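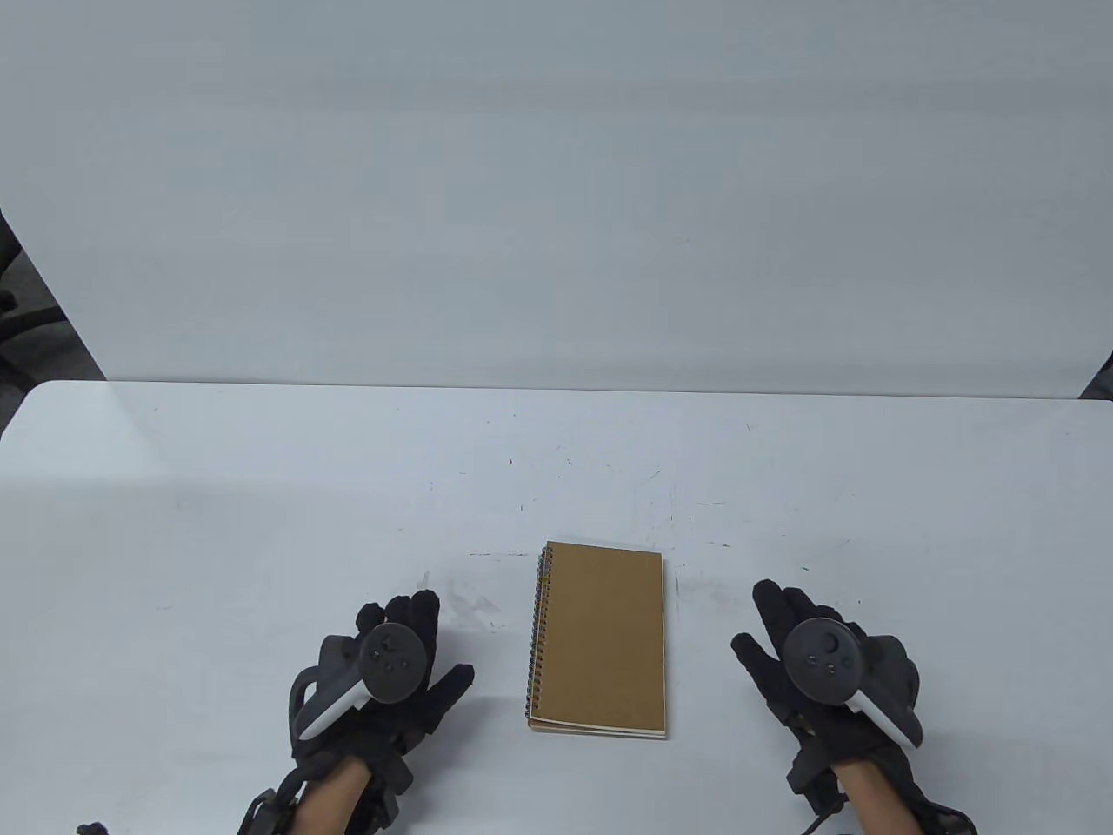
3.2 Material und Arbeitsplatz

Das Spiralheft mit Deckel aus brauner Kraftpappe gilt in der Büroforschung als gelöstes Problem, was vor allem daran liegt, dass sich kaum jemand damit befasst hat. Rizvi und Henare zählen in ihrer Bestandsaufnahme zur Schreibtischordnung 1,874 Einzelgegenstände auf und widmen dem Heft eine Fußnote. Wir widmen ihm einen Abschnitt. Untersucht wird das Ausrichten geschlossener Hefte auf einer weißen Tischplatte vor einer ebenso weißen Trennwand (Abb. 2).
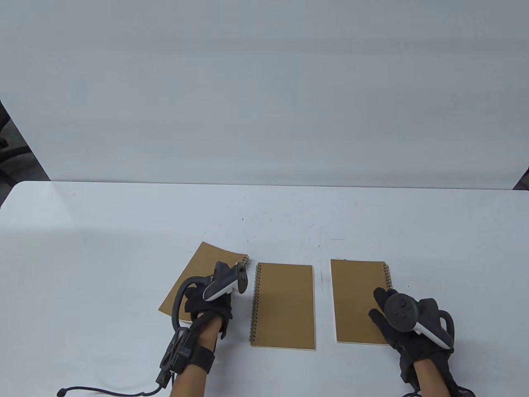
Abb. 2: Drei Hefte nebeneinander, das linke schräg.

Als geordnet gilt eine Reihe, wenn die Längskanten parallel liegen. Strenger wollten wir nicht sein — das Zerkley-Protokoll verlangt zusätzlich Bündigkeit auf 2 Millimeter und hat vermutlich deshalb so wenige Anwender. Offen bleibt dort, auf welche Seite die Spirale gehört. Ein um 180 Grad gedrehtes Heft ist bei unbedrucktem Deckel erst an der Bindung zu erkennen, und die Ankrah-Skala wertet es trotzdem als Fehler.
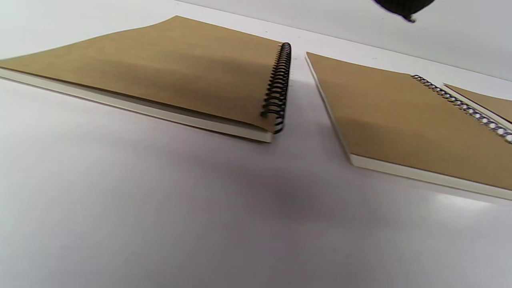 3.3 Abstand und Drehung

Zwischen zwei Heften sollte ein gleichmäßiger Streifen Tisch frei bleiben. Ein keilförmiger Zwischenraum zeigt eine Drehung an und wird als solche kodiert, auch wenn er gefällig aussieht. Leicht aufgebogene Deckel gehen nicht in die Wertung ein.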